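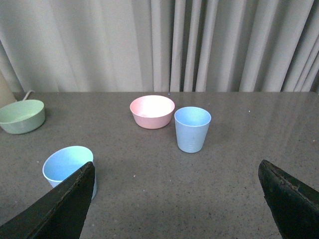
Fullness is the number I would pin down before anyone cuts fabric for the Grarndale hall windows. For those who joined the list after the summer, fullness is the ratio of flat fabric width to finished track width, and it decides nearly everything else: cost, stack-back, how the cloth hangs, how much load goes on the carriers. The panel behind my gray worktop shows the problem well enough. Its left half hangs in broad, shallow folds and the right half has narrow pleats packed close together, all in one curtain. Averaged over the width you could write down any ratio you liked for it, and the figure would tell you nothing about either half. When we talk about fullness on this list we should mean the ratio over a fixed pitch between carriers, with the carriers evenly spaced.

[Search the archive] [Go] Advanced search

On to Abundio's questions.

Abundio Medrano wrote:

> I have the Benstead sheet in front of me and I can't square it with
> what Marlene posted in September. Benstead calls for 2x fullness on
> a pinch pleat heading. Marlene's worksheet gets to the same total
> width by adding hems and returns after multiplying. Mine adds them
> before. The difference comes to most of a fabric drop on the wide
> windows and I would like to know which is right before I order.
>
> Second, does the heading tape go on before or after the lining is
> joined? The Perron instructions say after. The old hall curtains
> were plainly done before.
>
> Third, is there any point weighting the hem on a curtain that stops
> at the sill?
>
> Abundio

1. Order of operations. Marlene's worksheet is right. Multiply the track width, including the overlap at center, by the fullness ratio. Then add returns and side hems as flat amounts. Returns don't get pleated, and neither do side hems, so there is no reason to scale them. If you add them first and then multiply by 2 you are buying every inch of hem twice. On a narrow window you won't notice. On the wide ones it pushes you over into another drop, as you found.

Divide the result by the usable width of the fabric, not the width on the bolt. Usable width is what is left after the selvages come off and the seam allowances are taken out. Round up to the next half drop if you are making a pair, or to the next whole drop if you are making a single panel. Put half drops on the outside edges, next to the return, with the seam hidden behind a pleat.

I would not carry the leftover from rounding as extra fullness without checking the stack. On the two windows beside the stage the space to park an open curtain is short, and lined 2x fabric takes up more of it than people expect. Pin a sample, push it back by hand and measure it.

2. Heading tape. Perron is right for their own tape, which is stiff and wants to be stitched through face fabric and lining together. The old hall curtains had the tape on the face fabric only, with the lining slipped in behind and caught down by hand. It can be done either way. The older method lets you take the lining off to wash it separately. Given that the lining always shrinks more than the face, there is something to be said for that. It is also far slower. If Jaxon is doing the sewing on the school machines, go with Perron.

Whichever you use, press the turn at the top before the tape goes on and check it against a straightedge. An error there can't be taken out at the hem, whatever Carter says about it.

3. Weights. Yes at the corners and at every seam, even at sill length. No to a continuous chain in the hem. Seams pull up a little over time and the corner of a leading edge tends to kick inward. A covered weight at each spot deals with both. Sew each weight into a small pouch of lining fabric so it doesn't mark the face cloth.

4. One thing nobody asked. Abundio's sheet takes the drop from the top of the track. It should be taken from the eye of the carrier, and then the hook position added back depending on whether the heading covers the track or hangs below it. The Morken track we pulled out and the new one are not the same depth, so the old drops can't be reused. Cathal measured the new one after it went up and his figures are in the shared folder. Use those.

On cost: with the corrected order of operations the face fabric comes to $1,852 before lining. I have not repriced the lining. It should fall in proportion, as long as we get it in the same width as the face.

Open items:

- Marlene to confirm the center overlap on the paired windows. I have assumed it is already in her track width.
- Carter to say whether the stage side needs blackout lining or the ordinary kind. Blackout changes the stack and probably the carriers.
- Abundio to resend the sheet with the hems and returns in their own columns.

Please don't cut anything from the first bolt until the sample has hung for a few days. The cloth is a loose weave and it will drop some under its own weight. Leave the hems basted until it has settled, then mark them in place from the sill up.

Cathal Lynch's measurements supersede the ones in my earlier message, including the one I got wrong for the north window.

4 replies | 68 views | Share this message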